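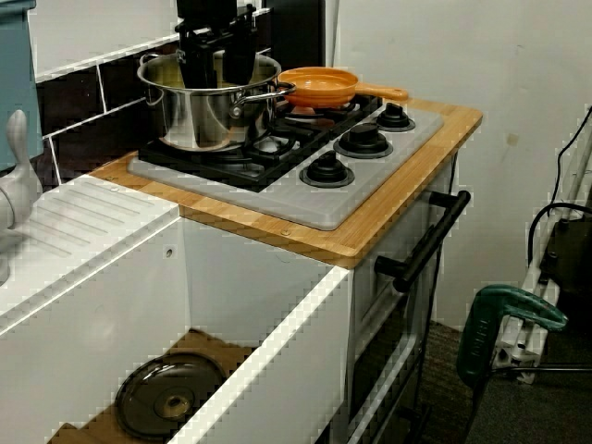
おもちゃのコンロに、ステンレスの鍋とオレンジのフライパン。

安息日まわりの家事メモ、更新版 8/2/21

前のページが長くなりすぎたので作り直し。金曜の夕方までに全部終わらせたい人向け。うちのやり方なので、決まりごとの細かい判断は各自のラビに聞いてください。メールで聞かれても答えられません、掃除のことなら答えます。

ろうそくの蝋がテーブルクロスに落ちた
土曜の夜が明けてから。いや違う、土曜の夜、ハヴダラーが終わってから。安息日の間はさわらない。
保冷剤をビニール袋に入れて蝋の上にのせる。固くなったらバターナイフの背ではがす。爪はだめ、繊維に押しこんでしまう。
残った油じみは、上下をキッチンペーパーではさんで低めの温度でアイロン。紙はどんどん替える。同じ紙で続けるとしみが広がるだけ。
最後に食器用洗剤をちょっとつけて、いつもの洗濯。
色つきの蝋は白い布だと色が残ることあり。うちの母の刺繍のクロスには青いのがまだうっすら。それ以来、ろうそくは白だけ。

燭台の受け皿の蝋
冷凍庫。小さい燭台ならそのまま入れて、固まったらぽこっと取れる。ガラスの受け皿は冷凍庫から出してすぐ湯をかけないこと。割れた。二回割った。
金属のやつは、古い新聞を敷いた上でドライヤー。溶けた蝋は流しに流さない、絶対。新聞に吸わせて捨てる。
次の週のために、受け皿の底に水をほんの数滴たらしておくと蝋がはがれやすい。これはNaheed Khattakさんから。燭台は持ってないけど仏壇のろうそくで長年やってるご近所の分も掃除してあげているそうで、どの宗教でも蝋は蝋、とのこと。

キドゥーシュのワイン
こぼした直後なら乾いた布で押さえる。こすらない。塩を山にしてのせるやり方も昔からあるけど、安息日中にどこまでやっていいかは家によって違うので、うちは乾いたナプキンをかぶせて見なかったことにする。
夜になったら冷たい水を裏側から。それから酸素系漂白剤、ぬるま湯に溶かして15分。ウールと絹はやらない。
ぶどうジュースのほうが落ちにくい気がする。子どもの席だけ濃い色のランナーを敷いた。あれは正解だった。

銀の杯の黒ずみ
アルミホイルを敷いたボウルに重曹、熱い湯。杯を入れてホイルにふれさせる。においが出るので窓をあける。
すすいで、すぐ拭く。水滴の跡は後でめんどう。
模様の溝が黒いほうが好きな人はこの方法はやめて、磨き布で出っぱったところだけ。祖父母の代のものや、石や接着した飾りがついたものも同じく湯につけない。
しまうときは布袋。輪ゴムはだめ、跡がつきます。Stuseoの磨き布を使ってるけど、まあ銀用ならなんでも。

ハラーの生地
前の晩に仕込んで冷蔵庫。木曜の夜が勝負。
金曜の朝に出して、冷たいうちに編む。ぬるくなるとべたついて編めない。粉を足しすぎると継ぎ目が開くので、手に油をぬるほうがいい。
編み終わりは下に折り込む。つまむだけだと焼いてるうちにほどける。
卵液は二度塗り。一度目のあと少し置いてから二度目、そのあとごま。
うちのオーブンで25分、底をたたいて軽い音がしたら終わり。上だけ先に色がつくときはホイルをふわっと。
粉の量が多いときは生地の取り分けを忘れずに。冷蔵庫の扉に紙を貼ってあります、毎回忘れるから。
卵は一個ずつ小さいコップに割って、血が混じっていないか見てから入れる。全部割ったボウルに最後の一個でやられた時のくやしさ。 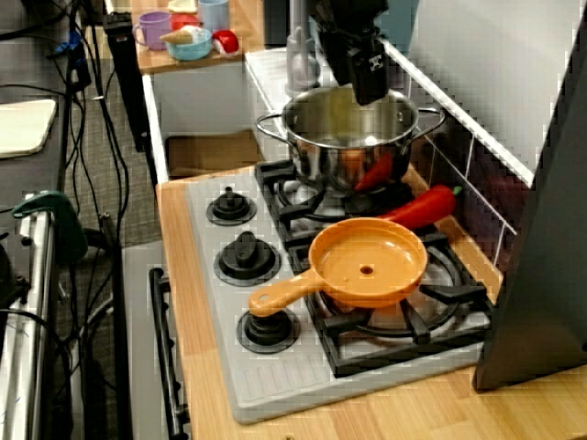

で、肉用と乳用の分け方。
引っ越してきた最初の年はテープの色で分けてた。赤が肉、青が乳、緑がパルヴェ。はがれる。食洗機で全部はがれる。
いまは柄の根元にマニキュア。三回重ねて、丸一日かわかす。スプーンもおたまも。食べ物や口がふれるところには塗らない。
木べらは焼き印を押してくれる店に頼んだ。高くはない。
スポンジは形で分けるのがおすすめ。四角が肉、丸が乳。色だと夜の台所で見まちがえる。お客さんが手伝ってくれるときも「四角だけ使って」で通じる。
布巾は掛ける場所を離す。同じフックに掛けたら分けてる意味なし。
引き出しの中敷きも別の柄にしておおくと、戻す人が迷わない。Rimeroの仕切りは底がすべるので滑り止めシート必須。

葉もの野菜の虫チェック
白い大きいボウル。水に食器用洗剤ほんの少し、葉を一枚ずつはがしてひたす。ゆすって、流水で一枚ずつ両面。
そのあと光にかざして見る。窓ぎわがいちばん。夜なら懐中電灯。
ブロッコリーといちごは時間がかかるので、金曜にはやらない。キャベツは外側を気前よく捨てる。
洗った葉はペーパーに巻いて容器に立てて入れる。寝かせると下がいたむ。

電気ポットの水あか
金曜から土曜までつけっぱなしなので、うちはたまるのが早い。クエン酸を入れて沸かして、しばらく置いて捨てる。そのあと水だけで二回沸かす。クエン酸の味のお茶を来客に出した経験あり。Khurramさんごめんなさい。
注ぎ口の裏も見て。綿棒。

保温プレート
コードの上に物を置かない。布もかけない。壁から離す。当たり前のことだけど、金曜の日没前は急いでいて当たり前のことを忘れる。
こぼれた汁の焦げは、冷えてから重曹をペーストにして塗って放置。金だわしは禁止。
チョレントの鍋は前もって水を多めに。豆が吸います。朝になって底が焦げたら、上だけすくって食べて、鍋は夜につけおき。重曹と水で沸かせばたいてい浮いてくる。

本のこと
台所のページなのに本の質問がいちばん多い。食卓で読む家が多いからだと思う。
食卓で使う祈祷書と、勉強用の本は棚を分ける。食卓のはどうせ汚れる。うちの食卓用はブックカバーを拭けるものに替えた。
過ぎ越しの前は一冊ずつ外で開いて、背を持って下向きに軽くふる。パンくずが出る出る。そのあと柔らかい刷毛でのどの部分を外側に向けてはく。掃除機を直接あてるのはやめましょう、古い紙は吸われて破れる。
何年も食卓に来ていない本はやらなくていい、とゆう家も多い。これもラビに。
油じみは紙にコーンスターチをのせて一晩。薄くなるだけで消えはしない。ワインがついたページは紙を一枚はさんで、閉じずに立てて乾かす。ドライヤーは波うつ。
重い本は寝かせて置く。うちの註解つきの一冊本は1,214ページあって、立てておいたら中身の重さで背が割れた。直しに出したDadachという製本の工房で、大きい本は横、と叱られて帰ってきた。上に積むのは二冊まで。
棚の奥行きは本より少し深め。文庫みたいな小型の祈祷書は高さ21センチの箱にまとめて入れて、箱ごと食卓へ。終わったら箱ごと戻す。床には置かない。
カビくさいときは、風通しのいい日陰で扇形に開いて立てる。直射日光だめ。2月の乾いた日がいちばんいい。
破れて使えなくなった本や、神の名が書いてあるプリントは燃えるごみに出さない。ゲニザー用の箱を押し入れにひとつ。いっぱいになったらシナゴーグに持っていく。近くにない人は郵送で受けてくれるところを先に電話で確認。
勉強会のコピーがとにかくたまる。名前の部分を略して刷ってもらうように頼んだら、だいぶ減った。

ハヴダラーの香辛料
クローブは瓶に入れっぱなしで一年は香る。弱くなったら軽くつぶす。シナモンは折る。
銀の香料入れに粉のスパイスを入れないこと。透かしの穴から全部こぼれて白いクロスが茶色。
編んだろうそくは、消すときに皿を使う。ワインの入った皿で消すと蝋が浮いて固まるので、翌朝つまんで捨てて、残りを流す。三角コーナーには入れない、網がつまる。
古いほうのろうそくは斜めに燃えて短くなるので、置くときは寝かせて箱。夏は曲がるので冷蔵庫。

金曜の順番、うちの場合
朝、ハラーを編む。スープを火に。
昼、魚と野菜。台所の床はこの段階ではまだ拭かない、どうせまた汚れる。
午後、シャワーの順番で家族がもめる。ティッシュを切っておく、冷蔵庫の中の電球をゆるめる、ポットを満タン。トイレの紙も。
日没の前、プレートのスイッチ、タイマーの確認、燭台。床はここで拭く。
タイマーは停電すると狂う。機械式のは特に。先月、真夜中に食堂の明かりがついて、朝まで全員まぶしかった。

読者から
Hongmei Shiさん、米のとぎ汁でワインのしみが落ちるか試したそうです。落ちなかったそうです。
Tanveer Jafriさんは、ハラール用の台所でもマニキュアの印を使ってるとのこと。鍋のふたのつまみの裏に塗ると取れにくいって。これいただきます。
Noman Khokharさんの質問、Somogyiの卓上ライトにタイマーは使えるか。ツマミ式なら使えると思うけど、タッチ式は電源が切れるたび消えたままになるものがあるので、平日の夜に一度ためしてからにしてください。

次は過ぎ越しの棚の紙の敷き方。オーブンの網の話も書きかけ、たぶん来週。スープがふきそうなのでここまで。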